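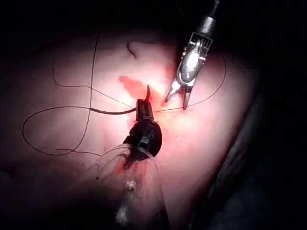
One reply to the March version of this checklist was that the thread section comes too late, and that a frayed strand should be caught before anyone looks at a jaw or a needle. The order has been changed accordingly. Thread is now Section 1.

Velamlow Skills Lab — Suturing Station Inspection
Revised May 10, 2023
4 min read | 37 shares | 19 comments

Scope: suturing stations at Velamlow and the Plaver annex. Complete before the first session of the day and after any change of instruments. Mark each line OK, REPLACE or HOLD. A HOLD on any line in Section 2 or Section 4 closes the station.

1. THREAD

[ ] Packet sealed, size on the packet matches the session sheet.
[ ] Strand runs free for its full length. No flat spots, fuzz or kinks.
[ ] Swage holds under a light straight pull.
Comment: pull in line with the needle. A sideways pull will loosen a good swage and the strand then gets written up as defective. Two of the March entries from Plaver look like this.
[ ] No cut ends left on the work surface from the previous session.
Comment: dark thread on a pale surface is easy to find. Dark thread in the unlit margin is easy to miss. Turn the lamp outward for this line, then return it.

2. NEEDLES

[ ] Needle count at start entered on the sheet.
[ ] Curve even, no flattening at the grasp point.
[ ] Point checked under magnification. Any burr: REPLACE.
[ ] Needle seats between the jaws and does not roll when the wrist is turned.
Comment: if it rolls, try a second needle before faulting the jaws. 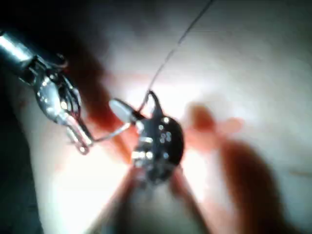 Fig. 2. Curved needle held at the jaw tips.

[ ] Sharps container within reach and below the fill line.
[ ] Needle count at close matches the count at start. If it does not, the station stays closed until the missing needle is found. A magnet sweep of the floor comes second; check the instrument wrists first.
Comment: Gilani needles from the old stock are not picked up by the small magnet. Use the large one.

3. WORK SURFACE

[ ] Surface secured at all corners, no lift when the thread is drawn up.
[ ] Existing tears noted on the sheet with position.
[ ] Retire the surface after 50 passes through the same area, or sooner if bites pull through.
Comment: the log has a column for passes. It was left blank on most March sheets.
[ ] Surface cleaned with the approved wipe only. Solvent makes it tacky and the thread drags.

4. INSTRUMENTS

[ ] Jaws open and close fully. Tips meet without crossing.
[ ] Ridges clear of residue. Brush along the ridges, then across.
[ ] Wrist moves through its full range with no catch.
[ ] Pins and slots at the wrist free of thread fragments.
Comment: a fragment in a slot feels like a stiff joint. Clean before reporting.
[ ] Shaft wiped down, no scoring.
[ ] Spare pair present, in its tray, tagged.

5. LIGHTING

[ ] Reading at the center of the work surface at least 900 lux.
[ ] Glare off the metal does not hide the tips. Lower the lamp or shift its angle until both tips can be followed while a knot is tied.
Comment: several stations had been turned up to maximum. The center washes out and the margins get no better. Set by meter.

6. SIGN-OFF

[ ] All REPLACE items exchanged and re-checked.
[ ] HOLD tags attached where required.
[ ] Sheet filed in the Muvia binder, station copy left in the sleeve.

SELECTED COMMENTS

Could the pass limit be lower for beginners? They put most of their bites in the same place.
Reply: yes, the instructor may set a lower limit. Write it at the top of the sheet.

Section 2 asks for magnification but the annex has one loupe for the whole room.
Reply: a second has been ordered. Until it arrives, inspect all needles at one bench and carry them over in the closed tray.

Does a change of thread alone count as a change of instruments?
Reply: no. Repeat Section 1 only.

Contact the Velamlow stores desk | © 2023 Velamlow Skills Lab | Back to top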